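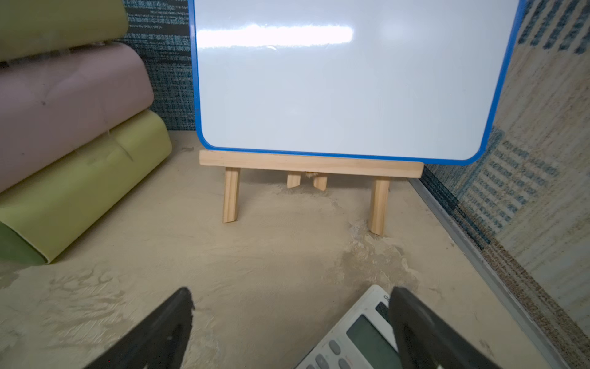
Si-woo Kwak maintained that a home-built arm should be judged by what it does at the table where it will be used, and that a clean run on an empty bench proves very little. The remark was entered in the Rastholm workshop log on Nov 6, 2022, beside a list of loose screws and a request for longer cable ties. It has been kept as the starting point for this chapter.

Chapter 8
Working at the Table: Grippers, Wrist Cameras and Clutter

Aims of the chapter

Earlier chapters followed the Cendine arm from a box of parts to a machine that moves on command. The reader who has completed them has a base clamped to a bench, working joints, a power supply with a stop switch within reach, and a two-finger gripper that opens and closes. The present chapter concerns the last few inches between the gripper and the objects it is meant to handle.

At the end of the chapter the reader should be able to mount a small camera at the wrist, check that both fingers appear in its view, choose a set of ordinary objects for testing, and keep a record of each trial that another builder could follow. Readers working alone at home may complete every exercise. Those in a shared workshop should read Section 8.4 before reserving bench time.

Before starting, review the wiring diagram in Chapter 4 and the notes on joint limits in Chapter 6. The control program, Purine, should already be installed and tested with the arm unloaded.

8.1 What the wrist camera shows

A camera fixed to a shelf sees the arm as a person in the room would. A camera fixed to the wrist sees something quite different. It moves whenever the hand moves, and the fingers are always large and close. In the view that opens this chapter, the two black fingers stand open with a stretch of tabletop between them, and the one on the right covers part of a white desktop calculator. The builder must plan for this. An object that was in plain sight a moment earlier may pass behind a finger just as the hand arrives at it.

Three practical points follow. They apply to any hand with two fingers and a camera mounted behind them.

First, the camera should be set so that the fingertips can be seen when the gripper is fully open and again when it is fully closed. Check both positions before tightening the bracket. Many builders check only the open position and discover later that the closed fingers hide the part they are holding.

Second, shiny surfaces need attention. The small dry-erase board in the same view carries a bright band of reflected light across its upper part. A person looks past such a band with no effort. A simple program that searches for edges or for areas of one color may treat it as an object in its own right. Moving a lamp will often help, as will a small change in the angle of the wrist. Cover or remove a glossy object only if neither of these works, and make a note that it was done.

Third, objects and background should be considered together. The panels behind the board are covered in patterned fabric, and the tabletop has streaks and swirls of its own. Small marks of this kind are common in real rooms. Builders who test over a plain sheet of paper should repeat at least part of the work over the bare table.

8.2 Choosing test objects

The objects used for a first set of trials need not be bought. A desk or a kitchen drawer will supply enough. What matters is that they differ from one another in shape and in the way they respond to pressure.

A calculator is low and flat, and the fingers must come close to the table to take hold of it. A fabric or foam roll gives way under the fingers, so that the width reported by the gripper may be less than the width of the roll at rest. Rolls stacked on top of each other add a further difficulty, as taking one may shift the rest. A board standing on a small wooden easel is harder again. The easel is one object and the board another, and a push that is meant for the board is passed on to the legs beneath it.

For the first session, leave out glass, liquids, anything with a blade, and anything that would be missed if it broke. The Cendine hand should not be asked to lift more than about 800 grams at any time. Weigh any object that is in doubt — a kitchen scale is accurate enough.

8.3 The first session

Allow an evening. The steps are as follows.

Clear the space beside the base so that the elbow can swing freely.
Place one object within easy reach of the hand.
Start Purine at the slow setting and bring the open gripper over the object.
Stop, and look at the camera view before closing the fingers.
Close, lift a short distance, hold, and set the object down.
Write the result in the log, including any trial that was stopped by hand.

Repeat with the same object turned to a new position. Add a second object only when the first can be handled without touching the table. The session at Rastholm ran to 44 trials, and the log shows that the most useful entries were written for those in which the arm was stopped early. A short line such as "left finger met the table first" is worth more to the next builder than a mark in a column.

8.4 Sharing a bench

In a shared workshop the arm may be left set up between sessions, and other members will work near it. The power lead should be unplugged and laid where it can be seen. The log stays with the machine. At Rastholm the bench in the Figueroa room is reserved through a paper sheet on the door, and the person whose name is on the sheet is responsible for the stop switch until the arm has been parked.

Changes to the bracket, the fingers or the settings in Purine must be entered in the log before the next member begins. A camera that has been turned by even a small amount will make earlier position notes unreliable, and the check described in Section 8.1 should then be carried out again from the start.

Terms introduced in this chapter: approach, clearance, glare, parked position, trial, wrist view.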